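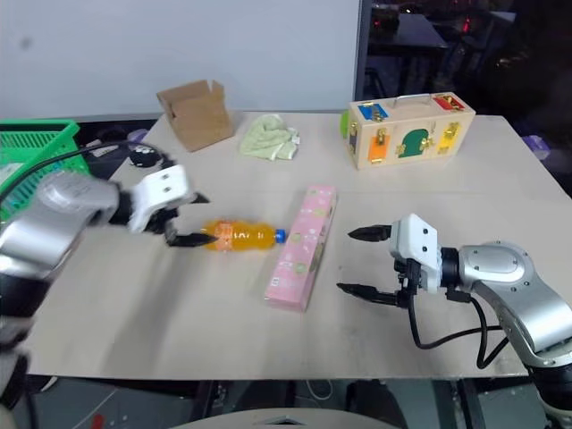
The open house at the Kollham soap works in August was well worth the drive from Dernon, and I'd go back tomorrow if they'd have me! We were 33 visitors split between 2 guides, and ours, Elsie Ellery, had worked on the filling line for years and loved every inch of it. She talked a good while about color and why people reach for one package before another – an orange bottle with a blue cap, say, or a long pink box with dots on it – and I'll never shop quite the same way again. After that came the boiling room (very warm, wonderful smell of lemon), then coffee and a slice of plum cake in the old stable. Tours run until 3 in the afternoon, parking is by the Hosberg gate, and the little shop takes cash only.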